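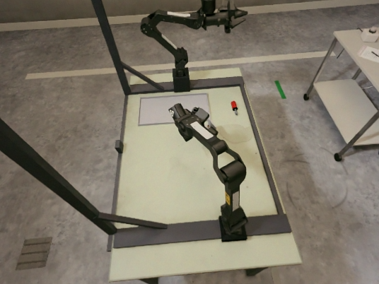

The Molum bench in simulation, with an arm at each end and a screwdriver lying near the rail.

Shared workshop opens up its two-armed robot bench build

Cakska, a shared workshop with 62 members, is releasing Molum, a simulated robot workbench that anyone can load at home and start changing. Members built it over 759 evenings and lunch breaks, and they're thrilled to finally let other people loose on it!

Molum puts two black arms at opposite ends of one table so they can share a job. The first job is a small assembly task: a pale plate on a round pedestal, four yellow knobs on top, and a gray socket-style tool that has to line up over each one.

"I spent most of July on that socket and I'd happily do it again," said Danilo Padilla, who modeled the tools. "Getting it centered over a knob is so much harder than it looks." 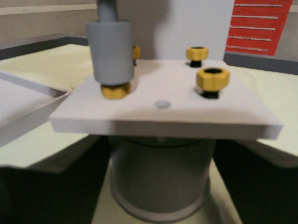
Room to try things

The table layout is easy to edit. Builders can move the tray, the stand or the hand tools and run the same task again (some of the early layouts were pretty strange, and they're all in the download).
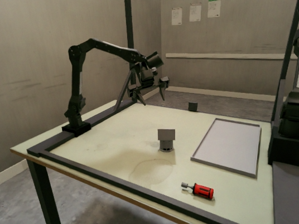
Tray, stand and screwdriver on the table between the arms.

Heiðrún Ravn, who leads the build, wants to see both arms busy at once. One can hold a tool up high while the other works low over the table, and the motion planner, called Byun, is meant to keep them out of each other's way.
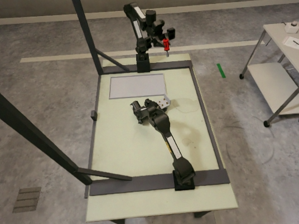
Byun still needs work on long reaches, and the group would love help from anyone who enjoys that kind of puzzle. Beginners are welcome too. The starter guide by Renato Zúñiga assumes no robot experience and goes from a single arm move to the full knob task.

Molum is free for home and workshop use. Questions and layouts can go to Heiðrún Ravn at the Cakska front desk.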